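Brernberg demo day: two grippers, a cable and a lot of questions

Posted 30th January
Filed under: Visits, Hardware

I had been putting off the trip to Brernberg since November. Stisex sends a lot of invitations, and the last one I took up ended with me on a folding chair watching a slide show for most of a morning. This one promised handling time, so I packed a notebook and a sandwich and got on the early train.

For anyone who hasn't followed it, Stisex is the outfit trying to sell data collection as a bundle. You rent a pair of hand-held grippers, you get their software, and you can pay extra to have their people do the recording for you. You send them a task, they send back hours of somebody doing it with the grippers, and in theory your robot arm learns from that. The pitch is that you never have to own a robot to get the recordings, and that they can be made in ordinary homes where a full arm would be a nuisance.

I write for people who might have to sign for this sort of thing. So I went in looking for reasons not to.

Getting there

Parking is bad. I came on foot from the station and still got caught up in it, because the lot is also the only way to the door. The front desk had a list with my name spelled wrong and a badge with it spelled a different kind of wrong. Coffee was good. There were five of us in the group, two of them from a small integrator called Barredo who had plainly been through it before and asked only about invoices.

Our host was Arnaldo Simões, who handles customers. He is pleasant, quick, and very practiced at answering the question next to the one you asked. Edivaldo Lopes, from the technical side, joined for the second half and I wish he had been there for the first.

The talk

It was shorter than last time, I will give them that. The main claim was that a new operator can be useful after one day of training. I asked what "useful" meant. Simões said it meant producing accepted episodes. I asked who does the accepting. Stisex does. I wrote that down and underlined it.

The second claim was volume. A slide showed 3,283 episodes from one customer job, all of it sorting and picking small household things. It's a healthy number if the episodes are varied. If it is the same few objects put in the same few spots by the same pair of hands, you are paying for a lot of near copies. I asked for a breakdown by operator and by location and was told it could be "made available." It has not been as of writing.

There was also a chart comparing success rates before and after adding their recordings. No axis labels on the left side. One of the Barredo people laughed out loud, so it wasn't only me.

Hands on

After the break we got to use the things. The set I tried has two fingers on a linkage that you work by squeezing, and the movement is smooth enough. What bothered me was the weight out front. With my elbow on the table it was fine. Standing and reaching over a table, my wrist was complaining well before I had finished the bin of wooden pegs they gave us. Lopes told me operators work in short blocks and swap. Simões had told us earlier that a shift was a normal shift. Those two answers need to meet each other.

Small soft things are harder than they look. Pegs are friendly: they have a shape and they keep it. A strip of cloth folds away from the fingers, and you end up chasing it. I dropped one three times in a row. When I did get a hold, I was squeezing far harder than I would with my own hand, and I had no feel for how much harder. For delicate goods I would want to know what the recordings say about force. Lopes was straight about it: in the package on offer they say nothing, you get finger opening and images and position. A version with force sensing has been talked about. It has no date and no price.

I also asked about drift, meaning how well the software knows where the gripper is after several minutes of waving it about. He said they restart tracking between episodes and throw out the bad ones. How many get thrown out? It depends on the room, he said. Mirrors and plain walls are the worst. I believe him, and I would like that sentence to be in the brochure.

The home recordings

The part I had come for was the home work, which is where the money is supposed to be. Anybody can make tidy recordings on a bench. Lopes brought up material from the home jobs and let us pick what to look at, and I asked for small accessories because of my own trouble with the cloth. He had a pair done on a bed, with hair bits and beads and a shallow tray to work over. 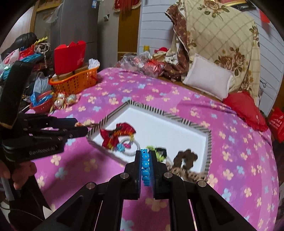 Both views are from the gripper side, with the accessories tray on the flowered bed cover.
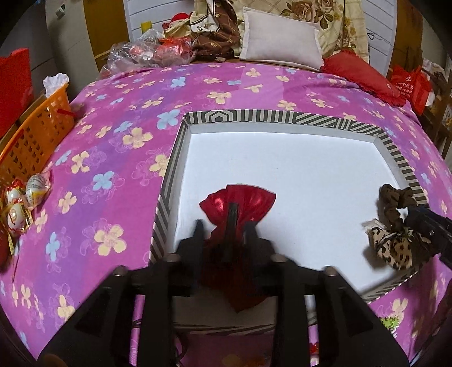 My first worry with home material is always whether it has been cleaned up for the visitors, and I couldn't say that of what we were shown. The rooms are lived in. A policy trained only on gray benches falls over the first time it meets a patterned bedspread, and on that point I think the sales talk is right.

My second worry is what you do with it afterward. A shiny bow is a nasty object for any vision system, and a gathered scrunchie has no front or back to speak of. How does the label describe where to take hold? Lopes said there is no grasp label at all, only a line of text for the task and the raw motion. So the quality rests on the operator's habits. If they pinch a bow at the knot every time, your robot will too, including on the day the knot is facing down. I asked whether operators are told to vary their grip. They are "encouraged" to. I have been encouraged to floss for most of my life.

Third worry, consent. People's homes contain people's things. Simões said every household signs a form and can ask to have material removed. I asked what happens to a model already trained on it. He said that would be a matter for the customer. If you are the customer, read that again.

Price

They would not let me print the full sheet. What I can say is that the minimum order is 100 hours if their crew does the recording, and that setup is billed separately, per site. Rental of the pair alone is cheaper but leaves you to find the operators, the rooms and the patience. Each pair comes with 300 gigabytes of storage on their server, which one of the Barredo people reckoned he would fill quickly. After that you pay monthly, and the monthly rate was not on the sheet I saw.

Ask about replacement finger pads as well. They are treated as consumables. On the set I used, one was already lifting at the corner.

How it compares

I have only handled one other kit for any length of time, the Kondo set a friend's lab rents. It is heavier and uglier and the software is a mess. Its export is plain files that open in anything, though, while Stisex wants you to go through their viewer first and then request a conversion. Lopes said direct export is coming. Lots of things were coming that afternoon.

Would I sign?

Not for the full service, at least on what I was shown. I would rent one pair for a month, put it in the hands of somebody who has never seen it, pick one dull task and count my own rejects. If Stisex will agree to deliver the rejected episodes along with the accepted ones, my opinion goes up a good deal. I asked Simões about that on the way out. He said he would check.

I have also asked for the operator breakdown again, in writing this time, and for the version of the chart with numbers on the left. If either turns up I will add it under this post.

Trains back run hourly until the evening, and the machine on the platform does not take cards.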